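Barnby Founders Forum: progress report to the Gonent Fund
Reporting period: to the end of April
Prepared by: Desta Feyisa, program lead

1. Speakers and program

Sixteen speaker slots were planned. All 16 now have a named speaker, and signed agreements are in hand for all but two. The two open agreements concern travel costs and are with Tsion Bogale for review. The program runs in a single track with a break at 10:30 a.m. The panel on supplier credit has moved to the afternoon at the moderator's request.

2. Venue and registration

The main hall at the Ansari Center is confirmed, with a seated capacity of 600. Early registration opened in April. Badge printing and check-in will be handled by Dornard under the existing contract. No change to the venue budget line is requested.

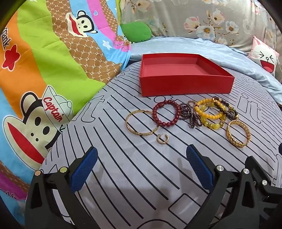 3. Small business exhibitor tables

The grant covers 40 subsidized tables for first-year businesses. Applications are scored on trading record, product readiness and ability to staff the table all day. Jewelry is the largest category so far. Applicants in it sell small pieces such as bead bracelets, thin bangles and hoop earrings, and an open red box takes up very little of a table, so we propose half-width tables for this group. The change would free space for six more exhibitors at no added cost. Fund approval is needed before the floor plan is issued.

4. Risks

Interpreter quotes came in above the budgeted rate. A second round of quotes has been requested. If the rate holds, the shortfall will be met from the print line.

5. Next steps

Close the two open agreements. Issue the floor plan. Send exhibitor packs, including load-in times and power requirements.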